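The Table Before the Meal
Privetdale's hospitality course returns to the basics of the tray, the bowl and the cloth

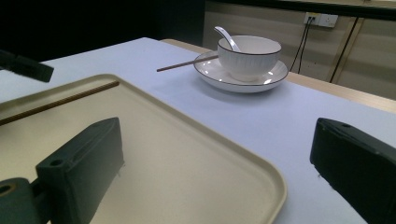
Nouhaila Shawky would like every new student to spend the first morning without any food at all. In her view, a person who cannot put down an empty soup bowl quietly has no business carrying a full one. The position has been adopted, with small adjustments, by the Privetdale School of Hospitality, where the fall course in table service opened in September.

The course had previously begun with menus. Students learned the names of dishes, the order of courses and the proper way to answer a guest's question, and the handling of tableware was left to practice. Supervisors at Amano, the dining room that takes the school's students for their placements, reported that the results were uneven. Orders were taken well and delivered badly.

Under the revised program, the first 2 weeks are given to setting and clearing. The pieces are plain ones: a beige plastic serving tray, a white bowl on its matching saucer plate, a porcelain soup spoon, chopsticks and a pale cloth. Students set a place, clear it to the tray and set it again. Aurelio Ayala, who directs the course, estimates that each student will do so around 1,000 times before the final assessment.

The method is simple to state. The tray is put down first and kept flat. The saucer plate travels with the bowl and is held from beneath, with the thumb clear of the rim. The spoon may rest in the bowl while a place is being cleared, but it must be steadied before the bowl is lifted. Chopsticks are moved separately. A chopstick is light and round enough to roll, and on a bare tray it will usually find the edge.

The cloth receives more attention than students expect. It softens the sound of porcelain and shows at once where a plate has been dragged. Instructors ask that every piece be lifted and lowered – never slid – and the cloth is checked for creases at the end of each exercise.

Ayala concedes that the work is repetitive. Some students have asked to move to the dining room sooner, and the school will review the length of the opening section when the current group finishes. He does not expect to shorten it by much.

Places for the next course may be requested from the school office until 1 October 2021. Applicants need no previous experience in table service. Tableware is provided, and students are asked to bring flat, quiet shoes.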